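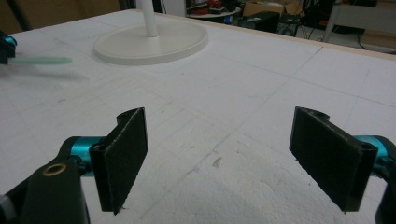
Jayanthi Pinto asked before this session whether a victim of advance-fee fraud should report at all once the money has left the country. The answer is yes, and I will begin there.

Slide 2. In the matter we call Grilance, 83 complaints were received by March. All described a caller posing as a court officer and asking for a "release fee." Only 7 complainants had kept the payment receipts.

Slide 3. Pause here. Receipts, phone numbers and messages should be handed over as they are - please do not edit or retype them.
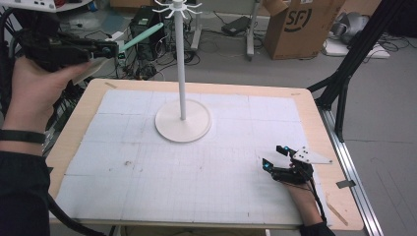 Work table with white stand.

Slide 4. Charges have been filed against two persons. They are alleged offenses, and the court has not ruled. Do not take questions on identity.

Slide 5. Nearly 78 percent of the complainants paid more than once. Refer to the handout by Joris Lambrechts for the wording of the bank notice.

Close by giving the reporting desk's hours, then hand over to Kavitha Nadar.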